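Proltport Folding Voting Booth

Grosik supplies the Proltport booth to county and municipal election offices, school districts and tribal governments. The current model replaces the Cemine tabletop screen, which remains available while stock lasts.

The Proltport is a freestanding booth for marking paper ballots. It folds flat for storage and is carried by one person using the molded handle. Privacy panels enclose the writing surface on three sides, and a clip-on reading light may be ordered for polling places with poor overhead lighting.

Specifications

Weight: 21 pounds
Legs: telescoping, with locking collars
Stations per booth: 2
Warranty: 5 years on frame and panels
Colors: gray, navy

An accessible version with a lowered writing surface and wider clearance is sold under the same name. Offices should confirm local requirements before placing an order, as rules on clearance and panel height differ from state to state.

Ordering and Delivery

Orders are accepted by purchase order from public bodies. Private associations and labor unions holding internal elections may also order, with payment due before shipment. Deliveries for primary elections should be requested no later than February of the election year. Orders for the November general election are filled in the order received – early requests are strongly advised.

Grosik keeps around 3000 booths in its Omoregie warehouse for short-term rental. Rental units are inspected on return, and worn panels are replaced before the booth is sent out again. Rental agreements cover a single election and any runoff that follows from it.

Questions about rental terms should be addressed to Binta Danladi, Public Sector Accounts. Questions about the accessible version should be addressed to Glenys Rowlands.

Price list effective August 28, 2018. Prices do not include freight. 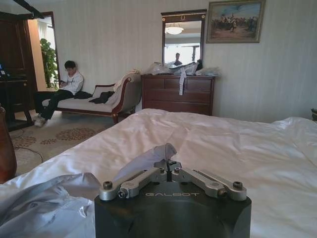
Replacement Parts

Leg collars, panel clips and carrying handles are sold separately. Please give the serial number printed under the writing surface when ordering.

14 shares | 0 comments

Contact Us | Copyright Grosik. All rights reserved. | Back to top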